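5 Setting up the wrist camera and finger pads

5.1 Before you begin

This section applies to the Plivimen two-finger gripper when supplied with the Nernik wrist camera. It assumes that the arm has been bolted down as set out in section 3 and that the Mendum controller has passed its start-up check. Allow about 32 minutes for the whole procedure.

CAUTION: Switch the arm to Hold and press the stop button before placing hands near the fingers. The fingers may close without warning if a stored program is resumed.

5.2 Fitting the finger pads

1. Open the gripper fully from the Tool page of the controller.
2. Remove the old pads by lifting them from the tip towards the base. Do not use a blade.
3. Wipe the inner face of each finger with the cloth supplied and allow it to dry.
4. Press a new pad onto each finger, beginning at the base. Hold it in place for a full minute.
5. Check that no part of the pad stands proud of the finger tip.

Note: Pads are sold in pairs and must be replaced in pairs. Worn and new pads do not grip evenly when used together.

5.3 Preparing the work surface

The camera gives the best results over a plain, matt surface. A dark mat is suitable for bright metal parts. Light scuffs and smudges on the mat do not affect normal use, but a mat that has been cut or has begun to curl should be replaced.

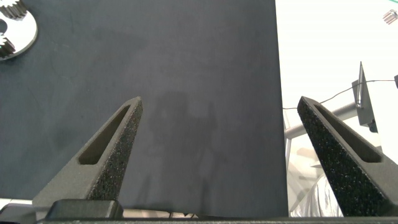
Polished parts may reflect the room lights strongly. Where this occurs, lower the Brightness setting on the camera page one step at a time until the teeth and holes of the part can be clearly told apart. The shadow of the arm will move with the gripper and should not be used as a guide to position.

5.4 Checking the view

1. Move the arm to the Ready position, 170 mm above the mat.
2. Open the camera page and select Live.
3. Confirm that both finger tips can be seen and that neither is hidden by a cable.
4. Select Pan and follow the instructions on the controller. The arm will travel slowly from side to side.
5. If the picture shakes during this movement, tighten the 2 screws on the camera bracket and repeat from step 1.
6. Select Save View.

CAUTION: Keep loose cables and packing material outside the reach of the arm while Pan is running.

The saved view is kept when the power is switched off. It must be set again whenever the camera or either finger has been removed. For faults reported during this procedure, refer to section 9.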